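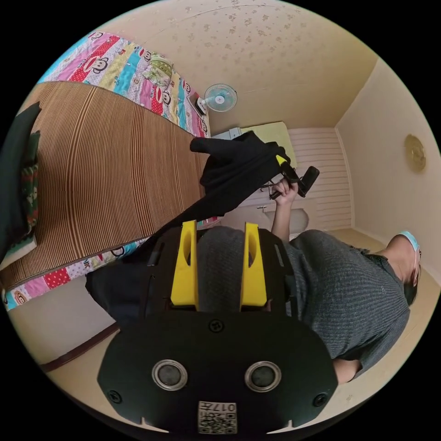
Nawal Bouzid
Handheld Manipulation Workshop — Notes for Session 3
April 2022

Okay, welcome back! These are the notes for the gripper comparison session, cleaned up a bit from what I scribbled on the board. If you missed class, read this and then find me or Impi Ikonen in the lab and one of us will put a tool in your hand. You can't learn this stuff from a page.

Last time we finished with a question from the back row: why do we bother with hand-held grippers at all, when there's a perfectly good arm bolted to the bench? My answer was a bit of a mumble, so let me try again.

When you drive an arm by remote control, you're slow. I'm slow too, and I've been at it for years. A folding task that takes me a few seconds with my own hands takes minutes through a controller, and half of that is me squinting at a screen and backing out of a bad approach. With a gripper you hold yourself, you get your own shoulder, elbow and wrist for free. You just have to put up with having two fingers on each side. The price is that you can move in ways the arm can't follow, and we'll come back to that because it's most of your homework.

The tools

We're comparing two tools this term. I'll use our own lab names for them.

Drarkmont is the one with the long fingers. They're great for getting under the edge of something flat, and I reach for it first when there's cloth involved. The fingers flex a little when you squeeze, and you'll feel that before you see it. The downside is that the tips wander when you twist. Try picking up a coin with it and you'll see what I mean (bring patience).

Reltari is shorter and much stiffer. It's lovely with mugs, boxes, handles, anything that pushes back. On cloth I find it clumsy. It grabs a big pinch or it grabs nothing, and there isn't much in between. Impi disagrees with me about this and has asked me to say so in writing, so there you go.

The mount plates on both were made for us by Lappalainen, so the screws are the same and you can use the same driver for everything. Please put the driver back.

A word about color. Bright yellow fingers show up beautifully against a black garment or a gray sweater. They're less help against a busy, many-colored quilt, where there's already a lot going on. Before you start a set of trials, look at what's going to be behind your fingertips and ask whether you could find them in a hurry. If you couldn't, the tracking will probably have trouble too. Move the work or change what's under it.

Working in real rooms

Everybody's bench results look good. Then you go into a bedroom and the bed is too low, the blanket slides, the light comes from one side, and the garment you're folding hangs off the edge and drags on things. I love this part! It's where you find out which tool you really like.

A few things I've learned the slow way:

Cloth on cloth is hard. A shirt on a table has an edge you can get under. A shirt on a blanket sinks in, and the fingers pick up both. Come in at a shallow angle and lift the corner before you close all the way.

Black cloth is hard in its own way. The folds disappear on video. You can feel a sleeve perfectly well and still not be able to point at it later in the recording. When you're labeling, leave a segment marked "unclear" if you can't tell what you're looking at. I'd much prefer an honest gap to a guess.

Gravity is your third hand. If one side of the garment hangs over the bed, let it. Hold the top with one gripper, let the weight straighten it out, and only then bring the other gripper in. People fight the drape and end up with a knot.

Watch your body. You will lean, and after an hour you'll be practically lying on the work with one arm up in the air. It's bad for your back, and it also means your head and sleeve get between the cameras and whatever you're doing. Stop, straighten up, start the next one from a decent position.

Two tools or one?

We spent a good chunk of the session on this. For folding, I want a gripper in each hand, no question. One to hold, one to move. The trouble is that two tools means two sets of timing to line up, and if the clocks drift you get a garment that seems to leap off the bed before anyone has touched it. We run everything through the Wesero logger, which stamps both sides from the same clock, and that has saved me a lot of misery since January.

If you're only using one gripper and your bare hand, write that down in the trial sheet. It's fine to do it that way! But the arm can't copy your bare hand, so those trials go in a separate folder.

Also: each tool gets its number written on the sheet. Read it off the label, don't go from memory. Labels can be upside down from where you're standing, and a 6 and a 9 are the same thing at the end of a long day. Ask me how I know.

Camera position

There was some argument about this, and I don't think we settled it. A camera on the tool sees the fingers all the time, which is wonderful for the grasp itself. It tells you much less about where the rest of the garment has gone. When the two grippers are close together each one sees the other, and you can check one side's timing against the other's. When they're far apart, you lose that.

A fixed camera in the corner sees everything until somebody's back is in the way, and somebody's back is always in the way. My preference is tool cameras first, and a fixed one if there's space for it. Impi would do it the other way around for anything bigger than a towel. Try both and tell us what you think.

What we measured

We're aiming for 400 trials across the class by the end of the term, split between the two tools. Each of you owes me 14 before next session. A trial starts when you first touch the garment and ends when you let go of it for the last time. If you drop it, keep going and note the drop. Please don't restart! The drops are some of the most useful things we have, and last year's group quietly threw most of theirs away.

On the sheet, I want:

tool number, left and right
garment and color
surface under it
drops
anything weird

"Anything weird" is my favorite column. Be generous with it.

Homework

1. Do your 14 trials. Half with Drarkmont, half with Reltari. Same garment for all of them, so we have a fair shot at comparing.

2. Pick 3 of your trials and watch them back at half speed. Find one moment in each where your wrist did something the bench arm couldn't do. If you're not sure what the arm's limits are, the joint table is taped to the inside of the cabinet door.

3. Write me a paragraph on which tool you'd take into a stranger's bedroom to fold a stranger's laundry, and why. One paragraph. I mean it this time.

For next session, read the section on calibration in the lab guide, at least up to the part with the checkerboard. We'll be doing it live and it goes a lot faster if you've seen the steps. Impi will be running the first half, I'll take over after the break.

Batteries go back on the charger by the door, both tools, every night. The Reltari handles also need their dust caps on.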